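Parallelgreifer an weichen Objekten vergleichen: Einrichtung und Messablauf

Stand: 5. August 2025

Die Anleitung beschreibt, wie sich zwei Greiferfingersätze an nachgiebigen Lebensmitteln vergleichen lassen, ohne dass der Arm oder die Steuerung das Ergebnis verfälscht. Verwendet werden der Standardsatz von Skavside und der schmale Satz von Tokeo, beide am selben Flansch. Als Prüfobjekt dient Brot in Scheiben. Es gibt unter geringer Kraft nach und zeigt Druckstellen sofort.

Voraussetzungen

Der Arm ist referenziert, der Werkzeugmittelpunkt für beide Fingersätze eingemessen und in der Steuerung unter getrennten Namen abgelegt. Die Nutzlast wird bei jedem Wechsel neu eingetragen. Wer das vergisst, bekommt bei langsamen Absenkbewegungen eine Regelabweichung, die wie ein Fehler der Finger aussieht.

Schritt 1: Greifkraft einstellen

Kraftbegrenzung auf den kleinsten Wert setzen, bei dem die Finger noch sicher schließen. Danach in kleinen Stufen erhöhen, bis die Scheibe beim Anheben nicht mehr rutscht. Diesen Wert notieren und für den zweiten Fingersatz nicht übernehmen, sondern neu ermitteln. Unterschiedliche Kontaktflächen ergeben unterschiedliche Kräfte.

Schritt 2: Anfahrt festlegen

Öffnungsweite vor der Anfahrt auf 90 mm stellen. Der Greifer fährt von oben an, die Finger zeigen schräg nach vorn unten. Gegriffen wird an der Oberkante, damit die untere Hälfte der Scheibe für das Ablegen frei bleibt. Vorfahrpunkt 150 mm über dem Teller, von dort linear absenken. Gelenkbewegungen sind in diesem Abschnitt zu vermeiden, die Bahn ist sonst bei geöffneter Ofentür schwer vorherzusagen.

Schritt 3: Halten und Ablegen

Die Scheibe wird aufrecht über dem Teller gehalten, bis die Kraftanzeige stabil ist. Erst dann folgt die Bewegung zum Ofen. Kabelschlaufe am Handgelenk bei jeder neuen Orientierung prüfen - sie muss genug Spiel haben, darf aber weder am Geschirr noch an der Tür hängen bleiben.
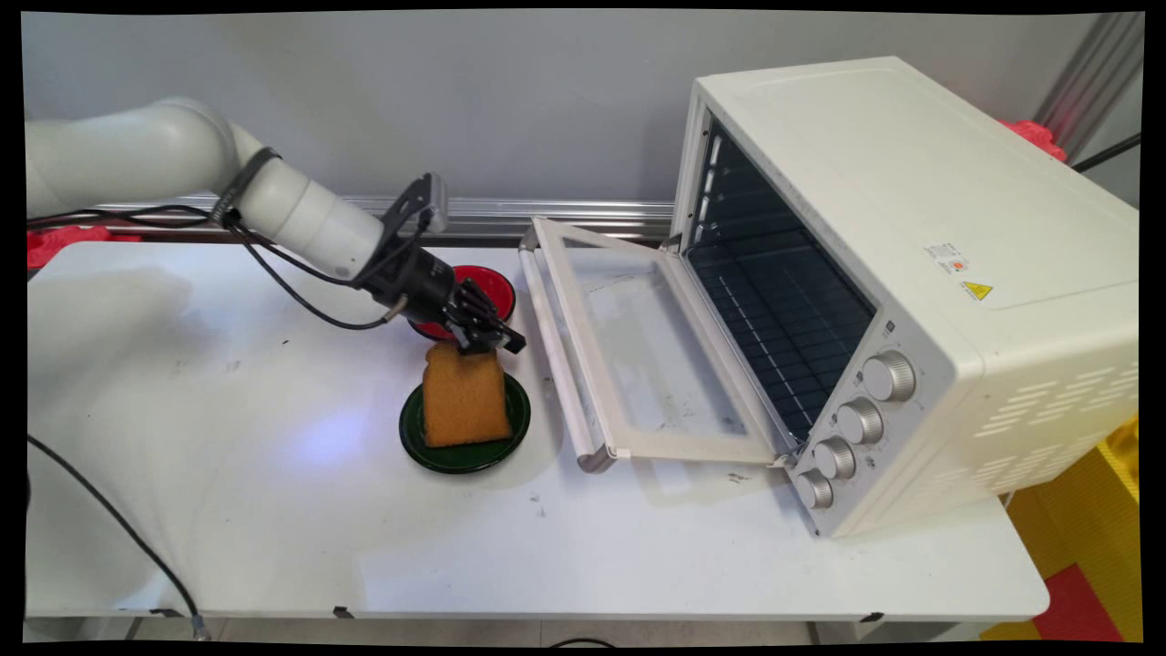 Naveed Shaikh merkte dazu an, die Kraftbegrenzung allein reiche nicht aus. Bei seinem Aufbau mit der Dhanial-Steuerung habe die Schließgeschwindigkeit mehr Einfluss auf die Druckstellen gehabt als die Endkraft. Er empfehle, sie zuerst zu halbieren und die Kraftstufen danach zu wiederholen.

Der Hinweis ist in den Ablauf übernommen. Die Schließgeschwindigkeit wird jetzt als eigener Parameter protokolliert und innerhalb einer Serie nicht verändert.

Schritt 4: Serie fahren

Pro Fingersatz eine zusammenhängende Serie fahren, Brot aus derselben Packung. Unsere Serie mit dem Standardsatz umfasste 271 Griffe. Als Fehlgriff zählt jeder Griff, bei dem die Scheibe rutscht, sich verdreht oder einreißt. Druckstellen werden getrennt erfasst, sie sind kein Fehlgriff.

Schritt 5: Protokoll auswerten

Je Griff werden Sollkraft, Istkraft, Fingerposition und Ergebnis gespeichert. Die Istposition der Finger ist der nützlichste Wert: Schließt der Greifer weiter als in Schritt 1, ist die Scheibe dünner, weicher oder falsch getroffen. Das Auswerteskript von Rukhsana Naqvi liegt im Projektordner Wetville und erwartet Dezimalpunkte.

Bekannte Probleme

- Krümel auf den Fingerflächen verringern die Reibung. Zwischen den Serien trocken abwischen.
- Nach einem Not-Halt ist die Nullposition des Greifers neu anzufahren.
- Der schmale Satz neigt bei frischem Brot zum Einschneiden. Eine Variante mit breiterer Auflage ist bei Jelle Smits in Arbeit, Messwerte liegen noch nicht vor.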